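24/07/2023
FOR IMMEDIATE RELEASE

Skukar Repair Library Opens Its Doors in Prosik This December

Members will be able to borrow tools, fix what's broken and learn from their neighbors, all under one roof

PROSIK – If you have a lamp in the closet that stopped working years ago, hang on to it a little longer! The Skukar Repair Library will open in the old Plonine shoe store in December, and anyone who lives in Prosik or the towns close by can join.

The idea is simple. A regular library lends books, and this one lends drills, clamps, sewing machines, soldering irons, floor sanders and a very popular carpet cleaner (there is already a waiting list for that one). Members can take tools home for a week at a time, or bring their project in and work on it at one of the benches with someone experienced close at hand.

Skukar began as a monthly repair table in the hallway of the Araya Community Center. People came with toasters, bikes, backpacks with stuck zippers and, once, a full-size accordion. By last spring the line went out the door and down the steps, and it was clear we needed a real home. Neighbors answered with donations of tools and cash, and the collection now stands at 3,777 items, from thimbles to a table saw. We are still labeling the last of them, and we have learned far more about wrench sizes than we ever expected to.

The new space has room for 27 workbenches, a sewing corner with good north light, and a long counter where tools are checked out and returned. Shelves from the shoe store are staying put. They turned out to be just the right depth for toolboxes, and the little sliding ladders still work, so we are keeping those too. The big front window will hold a changing display of things members have brought back to life.

Classes start in the opening week. The first four are already on the calendar:

Basic Sewing Machine Care: cleaning, oiling, changing needles, and what all those dials do.

Lamps and Cords: replacing a plug, a switch or a worn cord safely. Bring your own lamp if you like, unplugged and without the bulb.

Bike Basics: flat tires, squeaky brakes, slipping chains.

Chairs That Wobble: gluing, clamping and the patience to leave it alone overnight.

Each class runs for two hours and is free for members. Children over ten are welcome with an adult, and we would love to see them. Some of the best screwdriver work at the repair table has come from fifth graders.

Membership costs nothing for the first 200 households that sign up. After that there is a small yearly fee, on a sliding scale, and members choose what they pay from the scale with no paperwork to fill out. Everyone gets the same card and the same borrowing rights. To join, bring something with your name and address on it to the front desk of the Araya Community Center, where sign-up is open now during regular hours.

We are still looking for a few things before opening day. Extension cords in good shape are at the top of the list, along with safety glasses, wood glue, heavy-duty thread, bike pumps and jars with lids for sorting screws. Hand tools of any age are welcome, even rusty ones, as cleaning them up is a project in itself. We can't take gas-powered equipment, paint or anything with a recall notice. Donations can be dropped off at the side entrance of the Plonine building, which is marked with a green awning.

People who like to fix things are needed even more than tools. You don't have to be an expert. If you can darn a sock, true a bicycle wheel or calmly take the back off a radio, there is a bench waiting for you. Helpers sign up for one evening a month, and a short training session covers bench safety, checkout and how to tell someone kindly that their blender is past saving.

Opening day will include tool demonstrations, a swap table for spare parts and orphaned screws, and hot cider for as long as it lasts. The repair benches will be open all day, so come with that lamp. The exact date and hours will be posted on the door of the Plonine building and at the community center as soon as the final inspection is done.

Media contact: Skukar Repair Library, care of the front desk, Araya Community Center, Prosik. Reporters and photographers are welcome to visit the building before opening by arrangement.

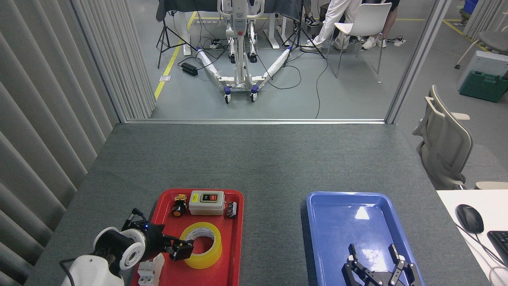 Groups of up to 4 can also ask at the desk for an early look at the tool shelves, and requests for large-print or translated sign-up forms go to the same place.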